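Lay the Table Before You Cook

My position is simple. The table should be laid before anyone turns on the stove, every night, including nights when dinner is soup from a carton. I have held this view for long enough that people in my family have stopped arguing with me about it, but readers of this column have not, so I will set it out properly.

I grew up in a house where the table was laid last. My mother cooked, and when the food was ready she called out, and then there was a rush. Somebody went for forks. Somebody else moved the mail. The potatoes stood on the counter getting cold while we looked for the thing to put under the pot. We ate well in that house, but we sat down annoyed, and it took half the meal to get over it.

When I moved into my own apartment in Pullberg I did the same thing for years, only alone, so there was no one to be annoyed with. I ate standing up a good deal. I ate out of the pan. I had a table, and it held a printer.

What changed it was a dull job. I took evening work at the Teuber, a small hotel with a dining room of 22 seats, and the rule was that the whole room was laid by four in the afternoon, before the kitchen had started anything for the night. I thought it was a waste. The first guests came at six thirty. Forks lay out for two and a half hours doing nothing. But the evenings there were calm in a way that evenings at home were not, and after a few months I noticed that the calm came from the room being finished. Whoever had a free minute could use it on something else.

So I moved the printer and tried it at home. I get in, I take off my coat, I lay the table, and then I look in the refrigerator. It takes less time than reading the instructions on a bag of rice.

I should say what I mean by laying the table, as people picture candles. I mean a placemat, a plate, a fork and a knife. A glass if you are going to drink something. I don't own a tablecloth. I did own one, and it spent most of its life in the laundry, and I gave it to my sister. A placemat does the same work on a smaller area. It marks out where a person is going to sit, it keeps the plate from clacking on the tabletop, and it can be shaken out over the sink. Mine are woven, and I have had them since I left the hotel. They were not expensive. The woven kind does hold on to crumbs, and if that bothers you, buy the wipeable kind and put up with the look of it.

On plates I am stricter. Get white ones with a rim. I have tried the bowl-shaped plates with no rim that every shop seems to carry now, and there is nowhere on them to rest a knife, or a bone, or the piece of fat you don't want. A rim also gives you somewhere to put your thumb when you carry the plate to the table full. A slight dip in the middle is good, as it lets the same plate do for pasta with sauce and for a chop. One kind of plate, bought plain, can be replaced when one breaks. Patterned plates can't, or not for long. I once hunted for a replacement for a Plallison dinner plate with a blue edge, and found a secondhand site with 3,222 listings under that name and not one of them the right blue.

The tray is the part most people skip, and I think that's why they find laying the table a chore. Without a tray you go back and forth to the drawer. With a tray you load up once, walk once, and put things down where they belong. Afterward the same tray takes it all back to the sink. It needs a raised edge so a fork doesn't slide off when you turn the corner, and it should be light enough to carry in one hand. Plastic is fine. I know some people feel that a plastic tray looks like a school lunch, and I would tell them to try carrying an oak one every day for a month. Pick a color you like and stop thinking about it. 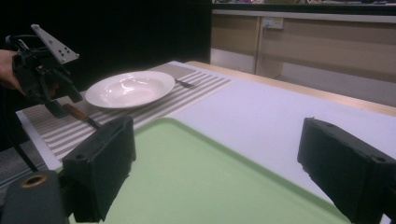

Eckhard Oltmanns wrote to me after I mentioned this subject in passing last October, and he does not agree at all. In his view a table laid early is a table nobody else can use. His children do homework there, he sorts bills there, and if he put out plates at five o'clock he would only be picking them up again at a quarter past. He also said that laying it is the one job a child can be given while the food is being finished, and that if the parent has already done it, the child just stands in the kitchen asking when dinner is.

I take the second point more seriously than the first. A child of five can lay a table, and ought to. But nothing stops the child from doing it at the beginning. In fact it goes better then, when there is no hot pan on its way across the room and no adult saying hurry up. A child who has time will line up the fork with the edge of the placemat and be pleased with it. A child who is being rushed will drop a handful of forks in the middle and leave.

As for the homework, I think it helps the homework to have an end. If the table is going to be laid at five thirty, the books come off at five thirty. In a lot of homes nothing ever decides when the working part of the day is over. It trails into dinner, and the laptop sits next to the salad. I don't think this is good for the homework or the salad. I accept that in a small apartment with one table and 4 people it will not always be possible, and I have no wish to make anyone feel bad about it. Then lay half the table. Put the things on the tray, ready to go, and leave the tray on the counter. That is most of the benefit for none of the space.

Another objection I hear is dust. I have no patience with this one. A clean plate left out for an hour is a clean plate. Turn it upside down if you must – we did that at the Teuber in the summer, when the windows were open – and turn it back when you sit down.

Then there is the matter of where things go, and here I am more relaxed than you might expect. The custom I was taught is fork on the left, knife on the right, blade turned in toward the plate. I do it that way when there are guests because guests expect it, and they reach for things without looking. On my own I have stopped caring. I am left-handed, and I spent a long time setting my own table for a right-handed person who wasn't coming. If your fork ends up on the right and the knife lies at an angle below the plate, you will still be able to eat. What counts is that they are on the table when the food arrives. I have been in houses where the silverware was lined up with a ruler and the food was forty minutes late, and I would have traded.

I do have an opinion on knives, which is that the everyday knife should be able to cut something. Most of the ones that come in a matching set can't. They are made to look like the fork. A table knife with a wooden handle and a thin blade will get through a pork chop or a tomato skin, and it sits well in the hand. It won't match the fork, and that doesn't matter. The drawback is that wooden handles don't like the dishwasher, so you wash them by hand and dry them right away. I have a set from Vandard that I have treated this way, apart from one that went through the machine by mistake and has had a rough handle since. I still use it. Guests don't get it.

Gunther Dreßler, who ran the dining room when I worked there, used to walk around it once before opening and pull out any chair that was pushed in too tight. I do that at home as well. I pull the chair out a hand's width. It makes it easier to sit down with a full plate, and when I'm tired it makes it a little harder to take the plate over to the couch.

That last part is really my whole case. I don't lay the table early out of good manners. I do it because at six o'clock I still have some energy and at seven I have none, and the person I am at seven will eat crackers over the sink if I let him. If the plate is already there he sits down. Some nights all he puts on it is toast and an egg. He uses the knife and fork for it anyway, and he stays in the chair until he's done.

I tried skipping it this past week, for the sake of fairness, to see whether I was making too much of it. By Thursday there was a stack of mail where the placemat goes, and I was back to eating out of the pan. On Friday I moved the mail and got the tray out again.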